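Povus Bench Cell: Set-Up Guide for Site Leads and Operators
Section 4: Bringing the sorting bench into daily use

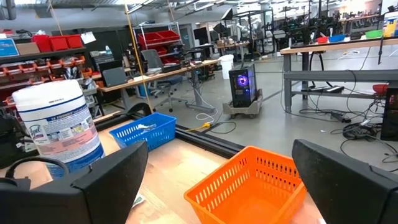 Sections 1 to 3 covered mounting, power and calibration. By this point the arm should home without errors and the test routine should run from start to finish. Section 4 covers the first weeks of work at the bench: who does what, how a shift starts, and how the job changes for people who used to sort by hand.

The procedure was written at the Zarkville site and later used without changes at Ponora. If your bench has a different layout, read "left" and "right" as seen by a person standing at the operator side.

4.1 Before the first shift

1. Name one operator per shift. The operator has the authority to stop the cell at any time and does not need approval from the site lead.
2. Show every person who works in the room where the stop button is. Have each of them press it once while the arm is moving at test speed.
3. Post the shift sheet where it can be read without reaching over the bench.
4. Agree on which items stay with people. At Zarkville these are anything open, leaking, sharp or without a label.
5. Enter the agreed list in Goel under Item Rules. The arm skips any item class marked MANUAL and moves on to the next one.

Note: Goel saves Item Rules per bench. If you have 2 benches, enter the list twice.

4.2 Starting a shift

1. Walk around the bench and check that no one is inside the marked area.
2. Wipe the gripper fingers and the bench top. Let both dry before going on.
3. Set out the source basket and the target basket. Use only baskets registered in Goel. A basket of the same size in another color has to be registered separately.
4. Move cables clear of the arm's path. Check hanging cords as well as those on the bench.
5. Log in to Goel and select Start Shift. The arm moves to home.
6. Run 16 items at reduced speed and watch all of them. If the arm drops or misses more than one, stop and repeat the calibration in Section 3.
7. Select Full Speed.

CAUTION: Do not reach into a basket while the status light is green, even if the arm is still. It may be waiting for the camera and can move without a sound.

4.3 During the shift

The operator no longer sorts. The main tasks are refilling the source basket, emptying the target basket, handling skipped items and writing down faults. This is less lifting and more watching, and most people find the watching harder at first. Plan for it.

1. Change operators every 66 minutes. Goel shows a reminder on the bench screen. The reminder can be moved once per shift but not turned off.
2. Pause the cell before every refill. Wait for the amber light.
3. Sort skipped items by hand at a second table, away from the arm.
4. Write each fault on the shift sheet in your own words. Goel records the error code, but it does not record that a packet was crumpled or that the light from the window had changed.

Note: Thin, see-through packaging is the most common cause of missed picks. Flattening it by hand helps. Lowering the grip force does not.

4.4 Counts and what they are used for

Goel counts picks, misses and pauses. The counts belong to the bench. They are stored without the operator's login, and site leads should not try to match them to the shift roster. At Ponora the roster was pinned up next to the daily counts for the first month. Operators stopped pausing for refills, and the two sheets were then moved to separate rooms.

Send the counts in after the first 1,000 picks, then every Monday. Attach the shift sheets - the handwritten ones, not a typed summary.

4.5 People moving from hand sorting

1. Keep at least one hand sorting station open. It is needed when the cell is down, and people lose the skill faster than you might expect.
2. Give each new operator two full shifts beside an experienced one before they run the cell alone.
3. Ask experienced sorters to review the Item Rules list. They know which items cause trouble.
4. Put any change in hours or pay grade in writing before the cell goes to full speed.

4.6 Ending a shift

1. Select End Shift and wait for the arm to park.
2. Empty both baskets. Items left overnight will be counted again in the morning.
3. Turn the key to OFF and hang it on the hook by the shift sheet.
4. Tell the next operator about any open fault in person. If there is no next shift, leave the sheet face up on the bench.

For fault codes, go to Section 5.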